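Keeping a white worktop white

We have lived with white tables for many years, first in the kitchen and later also in the hobby room. A white top makes a small room lighter, and you find a dropped screw or bead at once. But it shows everything. Below is what I learned, mostly by doing it wrong first.

Daily wiping

Use a soft cloth, warm water and one drop of washing-up liquid. For a bucket of 2 litres, one teaspoon is already plenty. Too much soap leaves a film, and the film catches the dust. Wipe in long strokes from the back to the front, then go over it with a dry cloth. The second cloth is the important one.

Grey streaks

Grey streaks look like scratches, but very often they are metal left on the surface. It happens when you push a tin, a tool or the foot of a lamp over the table. Try first with a clean white rubber, the kind for pencils. If it doesn't help, mix baking soda with a little water to a soft paste, rub gently with a finger and rinse well. Test it in a corner before – on a glossy top the paste can make a dull spot.

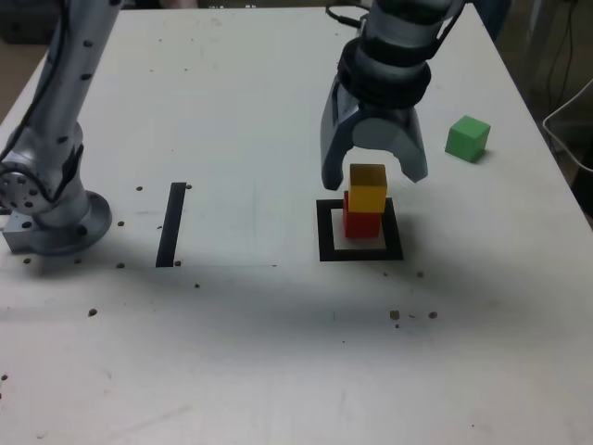
Small brown specks can be many things: coffee, glue, rust from a wet tin. Lay a damp cloth on them for 50 seconds and then lift them with a plastic card. Never take a knife. Old glue I soften with a little cooking oil, and after that I wash the place with soap.

Marking a place with tape

If one thing must always stand in the same spot, make a square of black tape on the table. It is easy to see on white, and children like to put their blocks inside it when they tidy up. Press the tape down with the back of a spoon and let the ends meet without overlapping, otherwise the corners roll up. I change the tape every May. Pull it off slowly and flat, and warm it with a hairdryer if it resists.

Heavy things

Lift them, do not slide them. Under our Vindwood lamp I have put thin felt pads, and a packet of 19 pads from the shop in Trondstead has lasted us very long. Look at the pads from time to time, for sand sticks in the felt and then it scratches worse than the bare metal.

What I don't use any more

Scouring powder, the green side of the sponge, and bleach. The bleach made one corner of our old Llorente table yellow, and the colour never went back.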